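Which robot hand is best?

My job is testing robot hands. When I tell people that, they imagine a shiny metal hand with five fingers that can wave and play the piano. Most of the ones I test have two fingers and look more like a pair of salad tongs! The proper name for a robot's hand is a gripper, and there are hundreds of kinds, which is why somebody has to try them out.

Before we get to the robots, try something for me. Pick up a pencil. Easy, wasn't it? Now put on the thickest gloves you can find and pick it up again. Now do it with gloves on and your eyes shut. By the third go you probably had to pat about on the table, and you might have knocked the pencil on to the floor. A robot has all of those problems at once. It can't feel very much, it has to be told where to look, and it doesn't know that a pencil rolls.

So how do we find out which gripper is good at what? We have a box of things for them to pick up. At the moment there are 16 things in it, including a sponge, a tennis ball, a wooden spoon, an egg cup, a sock, a bunch of keys and a cable in a plastic bag. The sock is mine. Every gripper gets the same things, in the same order, because it wouldn't be fair if one got the sponge and another got the keys.

We've been comparing three grippers this term, so let me introduce them.

The first is called the Grutent. It has two stiff fingers that slide together and apart, like a crab's claw that only moves sideways. It's strong and it's quick, and it is very good with boxes.

The second is the Hulta. Its fingers are soft and rubbery and they bend round whatever they touch — a bit like your own fingers round an apple. It's lovely with the egg cup. It's hopeless with keys.

The third is the Sadowski, which doesn't have fingers at all. It has a sucker, and it works like the hose of a vacuum cleaner when you put your hand over the end. Give it something flat and smooth and it's happy all day. Give it a sock and it makes a rude noise. 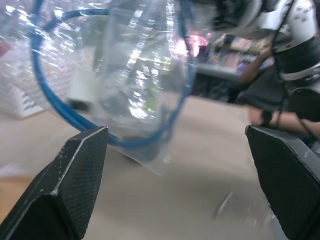 Bags are my favourite thing to test, and they are horrible for robots. Think about a tennis ball. It's the same shape whichever way you turn it, and it stays that shape when you squeeze it. A bag changes every time you touch it! Then there's the shine. Each crease in the plastic catches the light and makes a bright white streak, and you can look straight through the rest of it to the blue cable, looped round in a big curve. Where does the bag start? Where does the cable stop? You can work that out in a blink, but a robot looking through its camera sees streaks and loops all muddled up together. It may aim for the cable and forget there's any plastic in the way. The fingers do have something to help them, and that's the crisscross pattern on the insides. Look at the bottom of a trainer and you'll often find grooves and bumps that help it grip the floor. The pattern on a gripper does the same sort of job.

Cameras matter just as much as fingers. You can put one up high, looking down on the table, so it sees everything but from far away. Or you can put one on the robot's wrist, where it goes along for the ride and gets a really close look. The trouble with a wrist camera is that when the arm moves, the picture can go blurry. Try reading this while shaking your head and you'll see what I mean. We've tried both, and I like using the two together.

Then there's the controller, which is the part that tells the arm and the gripper what to do. Ours is a Brastitz. My friend Lợi Lương looks after it, and Lợi is far more patient than I am. If the controller tells the fingers to close too hard, the egg cup suffers. If it's too gentle, everything slides out. Getting that right can take a whole afternoon, and then you swap to the sponge and have to think about it all over again.

Now for some scores. In February we gave each gripper lots of goes at the bag. Out of every 100 tries, the Grutent picked it up 69 times. The Hulta managed 11, mostly because its soft fingers kept sliding off the plastic. And the Sadowski got 10, which surprised me — I thought a sucker would love plastic, but a crinkly bag lets the air sneak in through the wrinkles.

Does that mean the Grutent wins? Well, it won at bags. With the egg cup the Hulta beat it easily, and for picking up a sheet of card I'd choose the Sadowski every time. When somebody asks me which gripper is best, I have to ask them what they want to pick up.

You can run a test like ours at home. You'll need some kitchen tongs, a pair of chopsticks, a spoon and a few unbreakable things from around the house. Ask a grown-up before you borrow anything. Have ten goes at lifting each thing with each tool, and write down how many times it works. Put one thing inside a plastic food bag and try that too. Then wind an elastic band round each end of the tongs and do the whole lot again. Did your scores go up? Mine did, except for the sock, which was easy to begin with.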